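The Second Life of the Knit Drawer
Knitwear care at the Nillell Textile Library
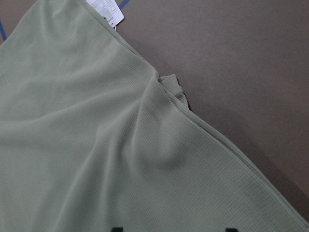 Ribbed knits are among the most frequently borrowed pieces in the collection of the Nillell Textile Library, which lends clothing to residents of the Parsons district and holds 3,511 items. They are also the pieces most easily spoiled by poor storage. A sweater left on a hanger will lengthen under its own weight, and its shoulders seldom recover.

The library therefore folds all of its knits. Each garment is laid on a table and smoothed by hand from the center outward, along the ribs. The hem is brought straight before the sleeves are turned in. Tags stay on until a piece has been entered in the catalog, a practice adopted after a mix-up with a delivery from the Kukanel mill last June.

Stacks are limited to five garments, with the heaviest at the bottom. Shelves are wiped down every Wednesday, and pieces that have not been borrowed are refolded along new lines to prevent permanent creases.

Members are asked to follow the same method at home. The library's folding guide, prepared with the Amia sewing school, is available at the front desk. Returned knits rest for two days before they go back on the shelf.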